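Clearing and wiping a high-gloss coffee table without streaks
Greltley Home Help > Living room > Surfaces
Posted Thu 8 August

viltalach_flat

I have a dark, high-gloss wooden coffee table in front of a three-seat sofa, with a matching armchair at one end. The finish behaves like a mirror. After every evening there are bottles, used tissues and a plate or two on it, and whatever I do afterward leaves haze that shows as soon as the light comes in low. I currently spray the table directly and wipe with paper towel. I would like a fixed order of work: trash, dishes, table, upholstery. 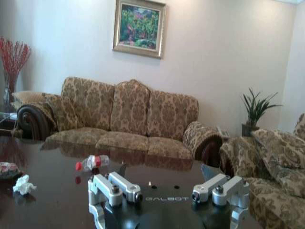 Should the plate go to the kitchen before the tissues and bottles are picked up?
Take the plate first. Food residue is the only thing in that group likely to mark a varnish, and a plate left near the edge is easy to catch with a sleeve while you reach for the rest.

Thanks to the moderator for moving that exchange up from the comments. The rest of the order is still open, in particular whether the trash can should come to the table or the trash should go to the can.

plomley_finishes

Bring the can to the table. Each trip across the room with a handful of crumpled tissue drops lint, and lint on gloss is half of what people call streaking.

Hold or stand the can beside the table with the liner already folded over the rim. Do not rest it on the varnish, as grit on the base will scratch.

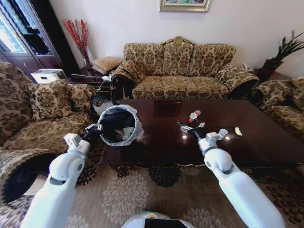 Check bottle caps before lifting anything that is lying on its side. A slow leak under a bottle leaves a pale ring if it sits overnight. Empty bottles go to recycling if your building separates it; tissues go in the can.

For the surface itself:

1. Dust dry with a clean microfiber cloth, straight strokes along the length of the table.

2. Dampen a second cloth with plain water and wring it until it no longer drips. Wipe in the same direction.

3. Buff at once with a third, dry cloth. Paper towel is too coarse for this finish – I have refinished tops with fine scratches from nothing else.

4. Leave the upholstery until the table is done. Square the throw cushions against the backs and return any that have been stacked on a side table.
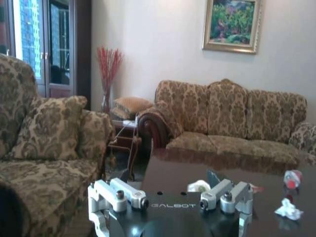 5. Vacuum the seats with the soft brush, including the gap behind each seat cushion. Crumbs collect there and end up back on the table.

Skip silicone polish. It fills the haze for a day or so and then holds dust. If there is old polish on the top, remove it once with a wood-safe cleaner tested underneath first. A 2,000 grit pad is sometimes suggested for haze. Don't use one on a finish you can't identify.

pathirana56

Agree on microfiber. I just use one cloth and turn it over, seems fine.

On the can: the liner matters more than people think. If it is loose it slides in when you drop something heavy and then you are fishing for it. Pull a good 6 inches over the rim all the way round and press out the air.

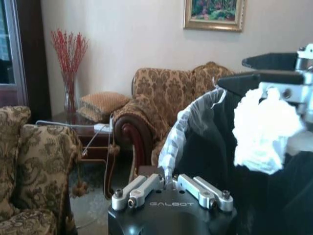
Edit from viltalach_flat

Tried the three-cloth method twice. The haze is gone except for a patch near the middle, presumably old polish. I will test a cleaner on the underside of the apron and report back. Can now comes to the table, liner folded over first.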